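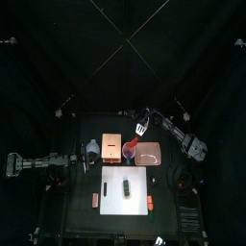

Why does an arm shake when the planner sends it a perfectly smooth path? In our case the path was fine, and the times written on its points were wrong.

I spent most of June on this. Our planner, Walo, gives the controller a list of points, and each point has a time. The controller runs on another computer, and the clocks of the two were 4 ms apart. So every new plan started a little in the past, and the arm tried to catch up – a small kick, then a second one when the next plan came.

Thabiso Pretorius told me to plot the commanded position next to the measured one. I should have done it on the first day. I lost a week changing gains on both arms before that.

Now the controller stamps the points itself when they arrive, and it blends the old plan into the new one over five points. With two arms I also had to give them one common start time. The wrist joints are still a bit nervous at low speed, and I will look at the filter next.

Filed under: Motion planning, Control

© 2024 Evangelia Kalogeropoulos | Contact | Back to top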